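Robot Cell Evaluators (part-time, fixed term)
Sturkitz, Findley site
Reference: Wernotik bin-picking kit, user evaluation
Closing date for applications: 29 February 2020

Sturkitz is looking for 6 evaluators to work with the pre-release version of the Wernotik kit, a two-arm tabletop package for small shops and teaching labs that need to empty and sort bins of mixed items. The kit is sold with arms, parallel grippers, cabling, control software and a printed setup manual. Evaluators will set it up, run it, and report where the manual, the software or the hardware gets in the way.

The work is paid by the hour. Each evaluator is booked for 60 hours in total, spread over the spring and ending in May. Shifts are four hours long, morning or afternoon, and are agreed in advance.

Duties

Mount and cable both arms following the manual as printed. Questions to the development staff are allowed only after the step has been tried once and the problem has been written down.

Run the standard pick tasks. Each task has its own item set, start layout and stop condition, all listed on the task card. Item sets include boxed goods, tools, soft packs and molded figures.

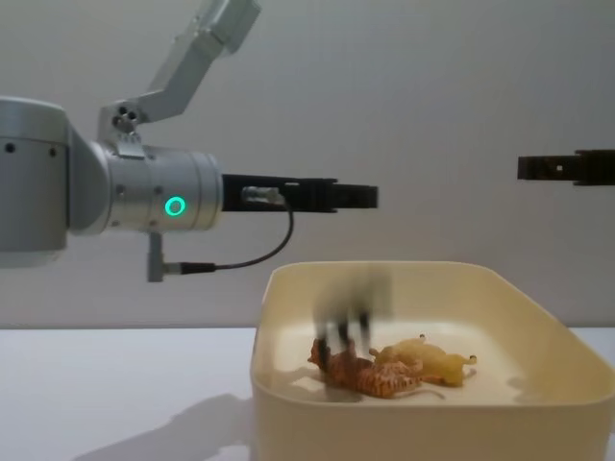 Wernotik kit at the bin station, with two toy animal figures in the bin.

Log every run on the supplied form. A complete entry gives the task number, software version, result, and the cause of any stop. Entries without a cause are returned to the evaluator at the end of the shift.

Adjust grip force and approach height within the limits on the task card. Changes outside those limits are made by development staff only.

Write a short report after each block of 20 hours. Two pages is enough. Reports should separate faults in the product from faults in the instructions.

Requirements

Applicants must be at least 18 and able to work on site at Findley. Basic computer skills are needed, including file handling and use of a spreadsheet. Applicants should be able to stand for most of a shift and to read a small-print wiring diagram. Clear written English is required.

Experience with robots is not required. Three of the places are held for people who have never set up an arm before. The others are for applicants with shop floor, lab or service experience. Please state in the application which group you belong to.

Current employees of Sturkitz or of its distributor, Kokkonen, can't apply. Anyone who has worked on a competing picking product in the past year should say so.

Conditions

A safety briefing is given on the first shift and must be completed before the arms are powered. Safety glasses are supplied. Closed shoes are the evaluator's responsibility. Evaluators sign a confidentiality agreement covering the hardware, software and run logs until the product is released.

How to apply

Send a one-page resume and a list of available shifts to Jarmo Laaksonen, Product Evaluation, Sturkitz, quoting the reference above. Selected applicants will be invited to a one-hour visit, which includes a short written exercise based on a page of the manual.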